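Participants wanted: household task trials, Trolstead

Henari is recruiting adults for a study of whether machines can yet manage ordinary chores at a usable standard. Current systems fold a flat towel acceptably -- bunched cloth remains a problem.

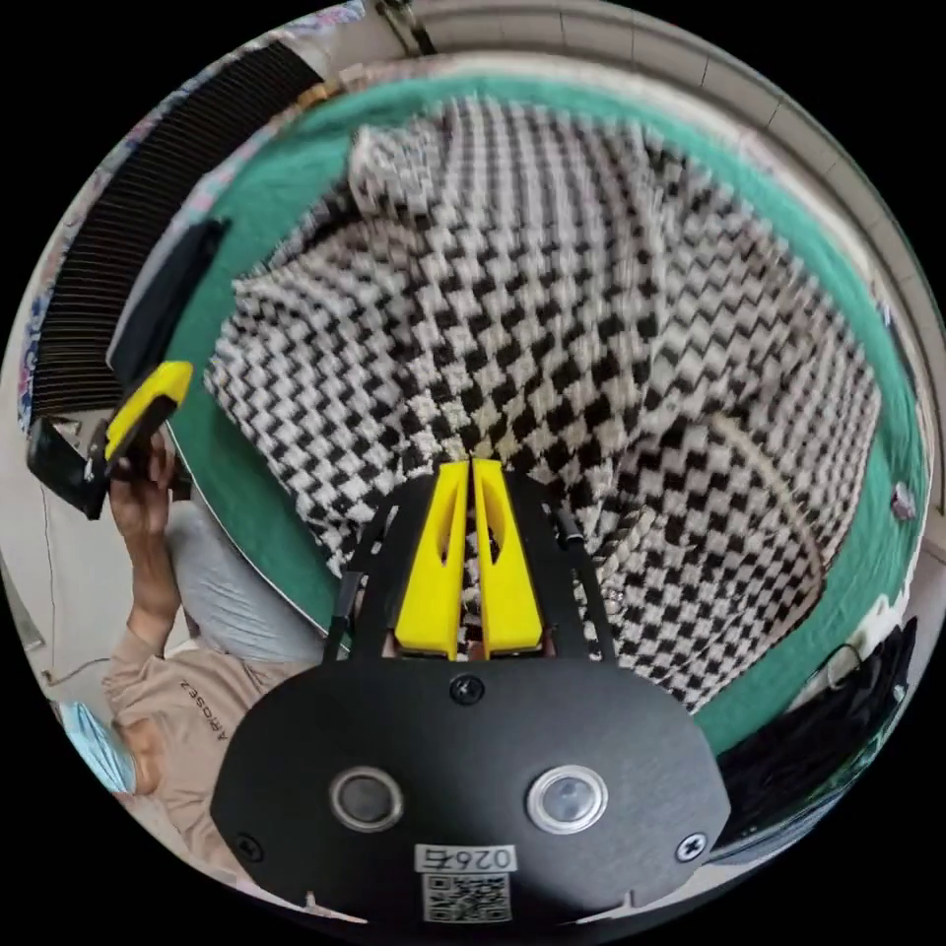 Sessions run for 3 hours and cover folding, sorting and wiping down. You will repeat each task at your normal pace, then score a machine's attempt at it. No technical background is required. We have 22 places.

Apply in writing to Loubna Radwan by 03/08/2026, listing your available days.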